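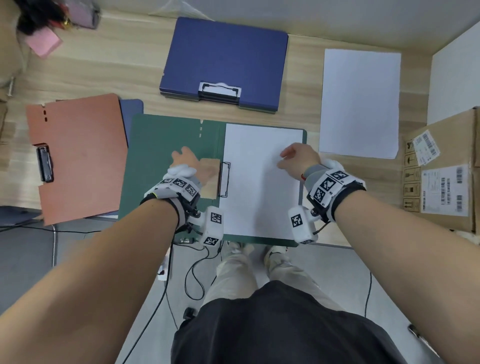

Tiempo de lectura: 3 min

Preguntas frecuentes del club Minja

¿Hace falta saber programar?
Qué va. Yo entré en enero sin haber escrito una línea de código y mi primera tarea fue sujetar un papel en una carpeta con pinza, una vez y otra. De eso aprende luego el brazo, que se llama Drorov y tiene más paciencia que yo.

¿Qué se hace en una sesión?
Te pones los dispositivos en las muñecas (los de los cuadraditos blancos y negros), te sientas a la mesa y haces tareas de oficina: abrir carpetas, colocar hojas, cerrar la pinza. Cada repetición se guarda como un episodio. Llevamos unos 3.000 y para el concurso Protport queremos llegar con bastantes más – ya veremos.

¿Molestan los cables?
Un poco al principio. Pásalos hacia el suelo antes de empezar y no cruces los brazos, que yo lo hice el primer día y tardamos un buen rato en desenredarme.

¿Y si me equivoco a mitad de una tarea?
Sigue hasta el final y apúntalo en la hoja de registro. Marit Midtbø, que nos coordina, revisa los episodios dudosos y decide cuáles se quedan.

¿Tengo que traer algo?
Ropa cómoda y, si te sobran, carpetas viejas. ¡Cuanto más distintas, mejor!

¿Hasta cuándo me puedo apuntar?
Hasta el 10 de julio, en el aula Trustitz. Somos pocos y hay sitio – ven aunque sea a mirar.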